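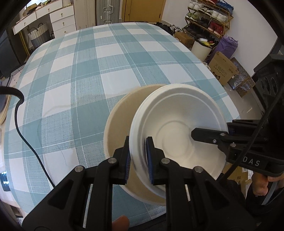
Thursday, late, already past eleven and I have to be up at six. The Skeltudlow chapter is done. Done-ish. 3,734 words and Etelka wanted three thousand, so something's going, and I know it'll be the part on the signal boxes, which is the part I like. Read the whole thing out loud tonight at the kitchen table, lost my place twice staring at the teal and white checks on the cloth, and each time I looked back down I was on the same sentence about the 1911 timetable. Too long, that sentence. Has three "whichs" in it. If I can't get through it reading out loud then no one on a couch is going to.

So. The day, before it goes.

Up early, out the door without coffee. Library opens at nine, I was there ten minutes ahead and sat on the wall. Local history room is upstairs now, they moved it over the summer, and the microfilm reader didn't make the trip in one piece. The focus knob just spins. You can get it sharp if you hold it with one finger and lean, so I leaned for two hours and my shoulder is killing me tonight.

But I found the strike. Finally!! Five weeks looking and it was on page four, under an ad for hats. "Platelayers at Sosthorpe have not resumed." That's it, that's the whole item. One line. Then nothing the next day, nothing the day after that, then on the Saturday a slightly longer one saying the men were back and the up train had run to time. So three days, four at most. Mr. Dole's old booklet says two weeks, and everybody since has copied him, me included, in the draft I gave Etelka in the spring. Have to go back and fix it in chapter two AND in the intro AND in the thing I sent the newsletter. Ugh.

Copied the line out by hand, then copied it again when I realized I'd left off the date of the paper. Page number too. Always the page number. Must have told myself that a hundred times.

Why would he say two weeks though. Want to be fair to him. He was working from what his father-in-law told him, and the father-in-law was maybe nine. Four days with your dad home and mad in the kitchen could feel like two weeks. I might say that in the chapter. Or might not, it's a guess. Put it in a footnote and let Etelka strike it out.

Lunch on the bus, a squashed roll. Then down to the old cannery siding to see if I could get at the buffer stop. Pletico had the whole yard fenced when they were still canning there, and the fence is still up on the road side, but the path along the drain goes right around the back of it. Brambles up to my neck. I got close enough to see the rails go under the dirt and come back out again, and then a bit of sleeper, rotten. No buffer stop. Either somebody scrapped it or it's further in where I couldn't go in these shoes. Next time boots. Next time go in winter, all this stuff will have died back.

There's a number stamped on the chair nearest the path. 873. Wrote it on my hand. Could be a casting number, could be nothing. The guy at the model shop might know, he knows everything about chairs and will keep me there an hour telling me.

Stood there a while. It's a pretty spot. Warm, August warm, flies. Tried to work out where the loading bank would have been and I think I've had it on the wrong side all this time. If the rails curve the way they do where they come back up, the bank has to be north of them, and on my sketch it's south. The one photo we have must be printed backwards! I can check it against the chimney. Do that first thing Saturday.

Home by four. Etelka Szűcs called at ten past, as if she'd been watching the street. She's read chapters one through three. She likes one. She likes three. Two she called "a list with verbs." Not wrong. Two is where I put in every single stationmaster, with dates, and it's dead on the page, I've known that for months. Her idea is move the names to a table at the back and keep only the ones something happened to. Which leaves the one with the goat, the one who married the schoolteacher, and poor Harkin with the flood. I argued a little. Then I said yes.

Also she wants to know what the book is FOR. Who's it for. I said for people who remember the line, and she said those people are ninety, and I didn't have anything to say to that. Been chewing on it since. It's for me, I guess, if I'm truthful. I used to walk the cutting with Grandpa and he'd stop at every bridge and tell me what went over it. He never rode it past Skeltudlow in his life as far as I know. Just liked that it went somewhere. I'd like somebody's kid to look at the gap between the houses on Mill Lane and know a train used to go through there. Is that enough for a book? It's enough for a pamphlet. A book has to have more in it than a gap.

Supper was nothing much. Eggs. Pushed it all to the side after and spread the maps out on the living room floor.
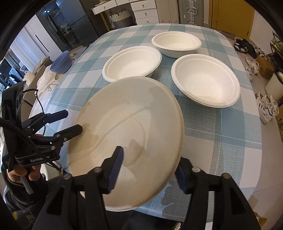 White bowls on the checked cloth, kitchen.

Maps. Yes. OK so the 25-inch sheet and the later one don't agree about the second bridge. On the early one it's just past the milestone, and on the later one it's moved what has to be a hundred yards west. Bridges don't move. I had them side by side for an hour and I think what happened is they took down the first one and built the second when the road got widened, and kept the same number. Bridge 41 both times. So when the inspection report says 41 was "in poor repair," which 41? Matters a lot! The whole closing argument of chapter four hangs on that bridge being the reason they gave up on the through trains. If it was the new one, it was barely ten years old and the report makes no sense. If it was the old one, the report's misdated. Either way I can't use it like I have been.

Didn't want to find that out tonight. Nearly rolled the maps back up and pretended. Wrote it on a yellow sticky and put it on the lamp so I can't.

Things for the weekend, while I still have them in my head:

Photo, flip it, check the chimney.
Fix the strike in three places. Tell the newsletter.
Write to the county about the road widening, there must be minutes.
Stationmasters into a table.
Call Ismail re paper.

That last one. Ismail printed the church cookbook and it came out nice, heavy paper, lay flat when you opened it. They quoted me for 233 copies, an odd number, but it's whatever fits on the sheets they buy, the woman explained it and I nodded along. It's more than I'll ever sell. But the price for half as many was hardly any lower, so you may as well. Could leave a stack at the library, one for each school, and the rest can sit under my bed next to the other box. She needs to know the page count by the end of the month and I don't know the page count. Depends on the table now. Depends on the bridge.

Cover. Haven't even started thinking about a cover. Etelka says the Sosthorpe platform with the hanging baskets, everyone loves a basket. I want the one of the cutting in snow with nothing in it. She says it looks like a picture of nothing. I'll probably lose that one also.

Oh and I forgot, on the bus home the man across from me saw the folder and asked was I doing the railroad. His mother rode it to her first job. She had to run for it every morning, he said, and the guard would hold the door with his foot. I asked was she still living and she is, she's out at Skeltudlow with his sister, sharp as anything but doesn't like the phone. I wrote his number down on the back of the library slip. Then I went and put the slip in the pocket of the jacket that's now in the wash. Just went and got it out. Wet but you can read it, I think that's a 7. Might be a 1. Drying it on the radiator, which isn't on, so on top of a book on the radiator.

If it's a 1 I'll try a 7.

A guard holding the door with his foot. That's worth more than all the stationmasters. Etelka's going to be unbearable about it. Where would it go? Start of chapter two maybe, right up front, the girl running down the ramp and the foot in the door, then go back and explain about the morning train and who was on it. I could cut six hundred words of timetable and no one would miss a thing. Going to write down the one sentence now beofre I lose it.

Wrote four. They're not terrible.

Still need the signal boxes to stay in. I'll trade her the goat.

Twenty to one. Shoulder. Bed. Boots by the door for Saturday, and buy a roll of film for the good camera if the drugstore still has any, and milk, there isn't any milk.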